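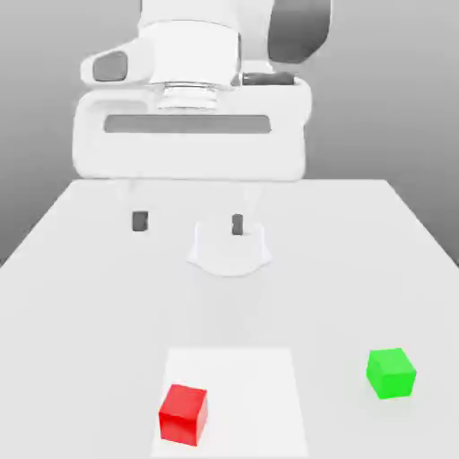 Cleaning the Crabtree Column: An Interview with the Conservation Office

The column at the center of Crabtree has been closed behind fencing for most of the past year while its stone was cleaned and its upper joints repaired. The Betska Conservation Office, which is responsible for the monument, agreed to discuss the project with our architectural history section. The senior conservator answered on behalf of the office, and the text was reviewed by the office before publication.

The conservator began by correcting a common description of the monument. Older guidebooks call it a Doric column. "The shaft is fluted and the capital is plain, so the mistake is understandable," the conservator said. "But the shaft stands on a molded base, and the proportions are closer to the Tuscan order. The architect's surviving letter to the building board calls it 'a Roman column of the simpler kind.' We have used that wording on the new panel."

The column rises 100 feet from the pavement to the top of the statue's plinth. The shaft is made up of 26 drums of pale limestone from the Gretine quarry, which supplied much of the town's public building in the same period. The quarry no longer operates, and finding matching stone was the first difficulty the office faced.

"We needed very little new stone, but what we needed had to come from the right bed," the conservator said. "The upper beds at Gretine are coarse and full of shell. The lower beds are fine and take a sharp edge. The original masons used the lower stone for the capital and the upper stone for the pedestal. A repair in the wrong stone would weather at a different rate, and within a generation it would stand out as a patch."

Suitable blocks were located in a demolished railroad warehouse whose owner had kept the stone in storage. The masonry firm Carent cut the replacement pieces and set them in lime mortar. In all, 14 pieces were let into the capital and the cornice of the pedestal. No drum of the shaft was replaced.

Asked about the earlier restoration, completed in 2000, the conservator was measured. "The work was done according to the standards of its day, and the records are good, for which we are grateful. The joints on the north side were filled with a cement mortar. It is harder than the limestone, and it kept moisture in the stone beside it. Most of our time on the scaffold was spent taking that mortar out by hand."

Cleaning was carried out with a fine water mist and soft brushes. The office considered a stronger treatment for the black crust under the capital and decided against it after trials on the rear face of the pedestal. Some darkening therefore remains in the sheltered moldings. "A monument of this age should not look newly built," the conservator said. "We cleaned to the point where the carving could be read again."

The four bronze reliefs on the pedestal were washed and waxed in place. Their subjects are the founding of the harbor, the opening of the canal, the grain market and the return of the town regiment. The sculptor of the first three is recorded. The fourth is unsigned, and the payment book for that year is missing from the Betska archive. The office has compared the relief with work on two churches in the district but is not prepared to offer an attribution.

"The modeling of the horses is weaker than in the other panels, and the background is cut much deeper," the conservator said. "It may be a pupil, or it may be another workshop altogether. We would be glad to hear from anyone who has family papers connected with the foundry."

The fencing will be removed in April. The internal stair, which was never intended for general use, will remain closed. Readers who wish to consult the survey drawings may do so at the Betska office on Monday afternoons by written request.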